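Lists > Cestport Kitchen Swap > Archive > Message
Filed under: Recipes & Technique, Replies

Subject: Re: flatbread dough gone slack again
From: Tanveer Afridi
29 May 2008

Quick one before work, sorry if it's choppy. Typing with one hand, toast in the other.

The original, for anyone who deleted it:

> Hi all. Third batch this month that went to soup on me. I'm using
> the Durnorau flour, the plain not the strong, and following the
> Janjua recipe that got passed around the list in the winter. Same
> recipe worked great in January. Now I mix it at night, leave it
> on the counter, and by morning it's all bubbles on top and won't
> hold a ball. Tears when I stretch it. Tastes a bit like beer.
>
> Is it the flour? Somebody at the Skandis store told me they
> changed mills. I have a whole sack of the stuff so I hope not.
> Also would adding more flour in the morning save it or is that
> just making it worse? I tried that on the last one and got
> crackers.
>
> Also also, what is everybody using to rest the balls in. Mine
> stick to everything.

OK. Not the flour. Or I really doubt it. I've been through most of a sack of the same since Easter and it's fine. A bit thirstier than the old one if anything.

It's May. Your kitchen in January was what, 60 degrees at night? Mine's up in the 70s now and we don't even have the oven on. The Janjua recipe is a winter recipe, she wrote it for a cold back kitchen, and it says "leave overnight" like overnight is a fixed thing. Same yeast, warm room, it's done by 2 in the morning and then it just sits there eating itself till you get up. That's your beer taste and that's your tearing. It's overproofed, plain and simple.

So, what I do from now until the fall:

1. Cut the yeast. The recipe says a teaspoon, I go down to a quarter. Looks like nothing. It's plenty. If you're using the fresh stuff go by the same proportion, a bit the size of a pea.

2. Cold water. From the fridge if you remember. The recipe says lukewarm, ignore that.

3. Salt in at the start, not after the rest. I know she says after. In warm weather you want it slowing things down from the beginning. And weigh it please, spoons are all over the place. 22 grams does me for a kilo of flour, which is a bit salty for some people. My sister-in-law complains. Use less if you want.

4. Knead, rest it an hour on the counter, fold it over a couple times, then into the fridge for the night. Oil the bowl first, and the top of the dough, or you get a skin on it and the skin never really goes away, you find these little hard bits in the bread.

5. Morning, take it out and divide it while it's still cold. MUCH easier. Cold dough doesn't stick, you can practically play catch with it. Then cover the balls and let them come back to room temp before you stretch. An hour at least, longer is OK. If they spring back when you pull they're not ready, go do somthing else.

On what to rest them in. I've tried the lot. Trays with a towel: stick to the towel. Floured board: dries out underneath and wet on top, don't ask me how. Plastic tubs with lids work best if you've got fridge room, which I don't. These days it's a big wide bowl for the main dough, and for the balls a plate with oil on it and another plate upside down over that. Ugly but it works. Wide and shallow beats tall and narrow for the big bowl, you can get your whole hand under the dough for the folds. With a tall one you end up punching it.
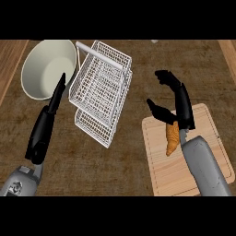

6. Cook hot and fast. Dry pan, no oil, as hot as your stove will go without setting off the alarm. First side till it bubbles, flip, maybe a minute more. Stack them in a cloth straight away so they steam each other soft. If they come out like crackers the pan was too cool and they were in it too long, OR there's too much flour in the dough, which in your case sounds like both.

About adding flour in the morning to rescue it, no. Wouldn't bother. By then the gluten's shot and all you're doing is making stiff bad dough out of wet bad dough. What you can do is pour it in a well oiled pan, poke it all over with your fingers, lots of salt and onion on top and bake it at the highest your oven goes. Comes out like a focaccia sort of. The kids ate all of mine and asked for it again, and I had to say it was a mistake so I don't know if I can make it twice. Or keep a lump of it in a jar in the fridge and throw it in the next batch in place of some of the yeast. Gives it a nice flavor. Don't keep it more than a few days.

One other thing, check the date on your yeast if you buy it from the bulk bin at Skandis. Not that old yeast would do what you're describing, it'd be the opposite, but I got a dead lot from there a while back and blamed the water for two weeks.

If it still goes slack after all that then write back and tell me how much water you're putting in, in grams, not cups. Then maybe we do blame the flour. I've got a bit of the old Durnorau left in the freezer and could do the two side by side, been meaning to anyway.

Oh and whoever asked last week about the griddle, yes still have it, yes you can borrow it, it weighs a ton so bring the car.

Gotta run, bus

Tanveer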